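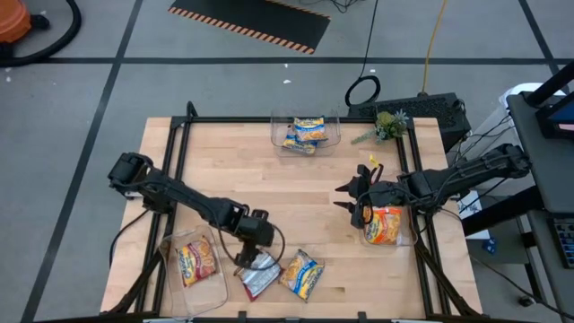
December 2023, noodle sorting, both arms

Goal for today was to get the planner to stop being polite. Since the last merge each arm waits for the other to clear the middle of the table before it moves, and since both of them wait, the cell spends a good part of every run looking thoughtful. Watched it for a while with coffee. The coffee finished first.

Setup is unchanged. Three clear containers, one per packet type, six packets, Cestudik doing perception, Melis doing the two-arm planning, Sindska gluing them together and taking the blame. Reset puts some packets on the wood and leaves the rest where they belong, so the task planner has to work out what is already done. It used to pick sorted packets out of the container and put them back in, very carefully, and log this as success. We had a great success rate in November.

Deadlock first. Found it in the reservation code. Melis books the swept volume for the whole trajectory up front, approach and retreat included, padded by the safety margin, and then padded again in the Sindska wrapper because I wrote that wrapper without reading what Melis does. Two margins. With both on, the left arm reaching for anything near the bottom center also claims most of the airspace over the right container. Took mine out. Changed the booking so a segment is released as soon as the arm has passed through it. Left and right can now both be over the table with the grippers in, which a month ago would have been a shared-zone fault and a walk to the reset button.

Planning time went up. Worst case is 590 ms for a joint replan, and it only shows up when both arms get a new target in the same tick. Staggered the ticks. I know that is not a fix. It's in the tracker as a not-fix.

Perception next. The plastic is still the problem. Cestudik segments the loose packets fine, including the crumpled silver and red one, which I had bet against. It is much less happy with anything seen through a container wall. The two blue and yellow ones in the back container overlap, and it merges them into a single long packet with two sets of noodles on it. The planner then computes a grasp dead center on this packet, meaning on the seam. Added a max length check on the mask, split if over. Crude, works on the replay logs, will break the day somebody buys family size.

Silver and red has a different issue. There's no container for silver. The class list maps it to the red, orange and yellow container by dominant hue, and dominant hue on crinkled foil is whatever the ceiling lights feel like. Across the replay set it flipped class 43 times. If the class flips mid-approach the task planner cancels and reassigns, so the gripper hovers over the packet reconsidering its life. Now latching the class once the gripper is within approach distance. If we latch wrong, we sort wrong, but at least with conviction.

Also raised the descent limit for the crumpled one. The depth estimate on foil reads high, so the fingers were closing on air and reporting a grasp. Force check on close is in the driver but was commented out, with a comment saying "temporary." The comment is mine.

Pletton (the log viewer) still draws the right arm mirrored if you open it before the transforms come in. Lost an hour to this again. Open it second.

Left to do:

Put the force check back and retune the threshold, foil slides more than the other wrappers.

Handle "already sorted" properly, by container contents, so it stops depending on the start-of-run snapshot.

Rerun the full replay set with the single margin before anyone raises the speed. That includes me.

Cable loop on the left wrist is not in the collision model. Planner thinks the arm is slimmer than it is. Add a capsule for it, or at least a fat cylinder.

Branch is pushed, config with the old margins is kept next to it with _polite on the end.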